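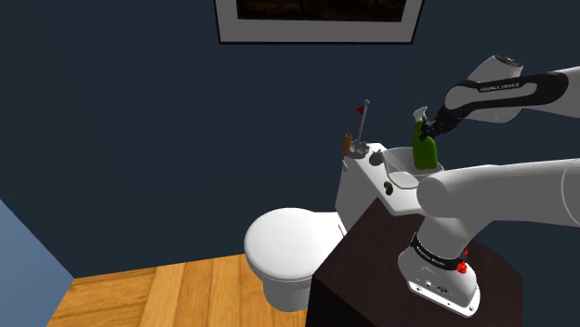
Washroom Robot Arm: Pre-Purchase Inspection Checklist, With My Comments

Site: Hevstead, ground floor restrooms
Status: second pass, comments added Wednesday
Scoring: OK / Fix first / Ask supplier / No

I filled in the first version of this in August with one-word answers and got asked so many questions that I may as well have written it out properly. So now it's written out. If you only care about the money, skip to section 5, but please come back and read section 2 before you sign anything, because that's where the money comes from.

We're looking at one arm for restroom cleaning tasks, on a fixed mount to begin with. Two suppliers have quoted, Kerkik and Grumano. Chu is the planning software we've been using to try out layouts before we drill into anything.

1. MOUNTING AND BASE

1.1 Surface is rated for the arm's weight plus movement
Fix first
Standing weight is the easy part. An arm that swings out and stops quickly pushes on whatever it's bolted to, and our vanity cabinets were built to hold paper towels. Kerkik wants a steel plate under the footplate. Grumano says a reinforced top is enough. I'm budgeting for the plate and will be very happy to give the money back.

1.2 Base bolted at every hole, with locking hardware
Ask supplier
Neither quote mentions bolts at all! Probably included, but I've been burned by "probably included" before (the floor scrubber, and the charger that was extra).

1.3 Room to get at the ports and fasteners once the base is in place
OK
Checked this in the Chu layout. A base on top of a cabinet is a nice working height for whoever has to plug things in. I'd still leave a hand's width free on the cable side.

1.4 Mount can be removed without wrecking the furniture
Fix first
If the trial flops, I want the cabinet back. Ask for a removable top panel and price it as a separate line.

2. REACH AND LAYOUT

2.1 Arm reaches every item on the task list from its mount
Fix first
In the simulation it gets to the top of the toilet tank without trouble. The floor behind the pedestal is another story. I ran 40 layouts in Chu and the back corner was the one spot that kept coming up short. We either take that corner off the robot's list or pay for a second mount, and the second mount is not in this year's number.

2.2 Elbow and upper arm clear fixtures and walls during the whole move
Fix first
Everybody looks at the gripper. Look at the elbow! With the base sitting this close to a tank, a fat section of arm can end up right over the basin while the gripper is doing something perfectly sensible a few inches away. I want clearance checked along the full path, start to finish, and I want that in the acceptance test in writing.

2.3 Small stuff sticking up off fixtures is in the model
OK, with a grumble
Faucet posts, knobs, levers, anything thin and upright. The generic bathroom that came with Chu has a tank with a basin built into the lid, plus a little rod with a red flag on it, so it's good practice for dodging things. Our real tanks are plainer. But we do have grab bars, and I had to add those myself, which ate an afternoon. If you're planning another site, put modeling time in the budget. I left it out the first time.

2.4 Lid and seat positions covered
Ask supplier
Every run I've watched so far has the lid closed. Real life is not going to be that polite. Ask both suppliers what the arm does when it finds a lid up, and whether "stops and sends a message" counts as a finished task under their uptime promise. I have a feeling it might.

2.5 Door swing and walkway kept clear
OK
Measured twice, with the door fully open both times. Fine in both restrooms.

3. GRIPPER AND SUPPLIES

3.1 Gripper holds our standard spray bottle
OK in simulation, Fix first for real
Two fingers around the neck is the grip we've planned for, with the bottle upright. That works nicely on screen. Now try it with a full bottle, a nearly empty bottle, and one with cleaner dribbled down the side. I've asked for all three at the demo and I'll bring our own bottles in a tote bag like a crazy person.

3.2 Bottle has a fixed parking spot
Fix first
The top of the tank is tempting because it's within easy reach, but a basin is a poor place to leave a bottle in a working restroom. People wash their hands in basins. Get a shallow holder bolted near the base. Cheap fix, and it saves the arm hunting around.

3.3 Somebody has worked out who pulls the trigger
Ask supplier
Fun one. Gripping a bottle by the neck and spraying it are separate skills, and a plain two-finger gripper that's busy holding the neck has nothing left to squeeze with. Kerkik offers a powered sprayer as an add-on. Grumano suggests a different finger set. Both cost extra and neither one was in the first quote. Please don't approve a purchase order until this line says OK.

3.4 Spare fingers or pads in the box
Ask supplier
Pads wear. I'd like 20 spare sets at delivery so we aren't paying shipping on tiny rubber parts every other month.

3.5 Chemicals checked against the gripper materials
No
We don't have an answer, and I'm marking it No until we do. I sent both suppliers the safety sheets for our bathroom cleaner. One acknowledgment so far, no actual reply.

4. SAFETY

4.1 Stop button reachable without leaning over the arm
Fix first
Whatever button comes on the base, I want a second stop by the door at shoulder height. If the arm is misbehaving, the base is the last place I want somebody's hand going. Wiring for the door stop is quoted by our electrician, so it's under building works in section 5.

4.2 Room is locked or signed during operation
OK
Runs start at 10 p.m., after the building empties out. The sign goes up and the door gets locked. We already do this for floor stripping, so the night crew won't need much of a lecture.

4.3 Water protection for arm, base and cables
Ask supplier
Please, please read this part of the spec sheet yourself and don't take the sales summary for it. A lot of arms are made for dry benches. A restroom is wet on a good day, and ours gets mopped generously. If the arm needs a jacket, I want the jacket priced, along with how often it has to be replaced and whether it cuts down the reach (which would send us right back to 2.1).

4.4 Power outlet protected and off the floor
Fix first
Outlet is fine in the east restroom. The west one is too low and has to move up.

4.5 Arm holds position when the power drops
Ask supplier
I'd like to see it happen at the demo. I'll be the one at the breaker.

4.6 Written rule on who can enter the cell and when
OK
Drafted, one page, big type.

5. MONEY AND PLANNING

5.1 Quote covers arm, gripper, controller, mount and software
Fix first
Arm, gripper and controller, yes. Mount and software, depends on which page you read. I've sent the same 73-line parts list to both suppliers and asked them to put a price or the word "included" against every line. Kerkik has filled in theirs. Grumano sent back a brochure.

5.2 Simulation time budgeted
OK
I've put in 200 hours for layout and task planning in Chu, across both restrooms. It sounds like a lot. It's still cheaper than learning on real porcelain — one cracked tank and a flooded hallway would settle that argument fast.

5.3 Building works listed separately
OK
Outlet move, door stop wiring, steel plate, bottle holder. These come out of the facilities budget and we need them whichever supplier wins, so they can go ahead early.

5.4 Training included
Ask supplier
One day each is offered. I want two, split, with the second one a month after install when people have real questions.

5.5 Service response time in writing
Fix first
Grumano's is better on paper. Kerkik is closer to us. I'd take a written promise over a short drive, but I've asked Kerkik to match it and they sounded willing.

5.6 Running costs for the first year
Fix first
Pads, jackets, software renewal, and a few hours a week of somebody's time to refill bottles and look things over. That last one keeps dropping off the spreadsheet and I keep putting it back. The arm won't refill its own bottle.

5.7 Rent or lease option priced
Ask supplier
Kerkik says yes, number to follow. I'd lean toward renting for the trial if the number is sane.

6. DEMO DAY, THINGS TO BRING

Our own spray bottles, full and nearly empty
Tape measure
The grab bar drawing
A printed copy of sections 2 and 3
A raised toilet lid (okay, just ask them to raise theirs)
Rags

WHERE THIS LEAVES US

No purchase order yet. Items 2.2, 3.3, 3.5 and 4.3 are the ones holding it up, and three of those are waiting on suppliers. Building works can be approved now if anyone would like to make my week. I'll update the Ask supplier lines as the replies come in and leave my old comments underneath, so you can see what changed.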